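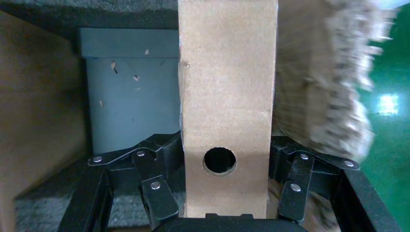
A board with a round hole in it, held from both sides.

Wanted: people who have stopped speaking to someone over something small

Clikell is looking for 15 adults to join a discussion group on everyday grudges. A parking spot will do. So will a borrowed casserole dish, a birthday text that came a day late, or the thermostat.

We meet for two hours a week, 10 weeks in all, starting in July. Tamsin McPhee leads the talks, and Dennis Nyamweya handles the sign-up and the coffee, about which complaints are welcome. Each week we take one quarrel and try to find the moment when somebody could have let it go. You may still think you were right at the end. Most of us do.

You don't need any training or a forgiving nature. You should be able to hear another person's side without sighing loudly. 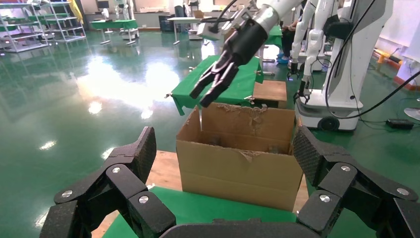
Do I have to make up with the other person?
Only if you want to. The group is for you, and we won't call your sister-in-law.

To apply, send Dennis up to 250 words on your smallest fight. Please change the names, especially if you both live on the same street. Couples may apply, but not about each other.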